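Filed under: Diary, Scripture & Study

Search this site

Monday, late

Reading group at Liltville again, and we are still on Jonah. Fourth week. The whole book has four chapters and at this rate we shall need a second whale.

Pentti Hirvonen wanted to know if the fish was a mercy or a punishment. Yolotzin Sandoval said it could be both, like boarding school. Bram Hoekstra then read out a note from page 529 of his commentary, which took 14 minutes and was mostly concerned with the gourd. I wrote "gourd?" in my margin and underlined it, so as to look busy.
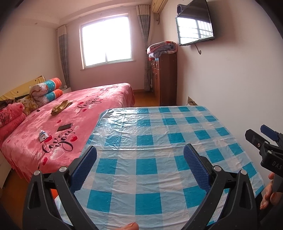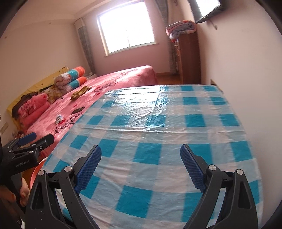 Blue and white checks, creases and all.

My own trouble is with the ending. God asks a question about Nineveh and all those cattle, and the book stops. Crescencio Medrano thinks Jonah has no answer. I think he has one and is sulking, a state I know well from the church roof meetings.

Walked home by way of Braken with Teodoro, who hadn't spoken all evening. At the bridge he said he'd always felt sorry for the worm. It gets one verse, does as it's told and is never mentioned again.

Said Compline at eleven, skipped the hymn. Must return Bram's Ruth notes, 3 weeks overdue, before he asks for them in front of people.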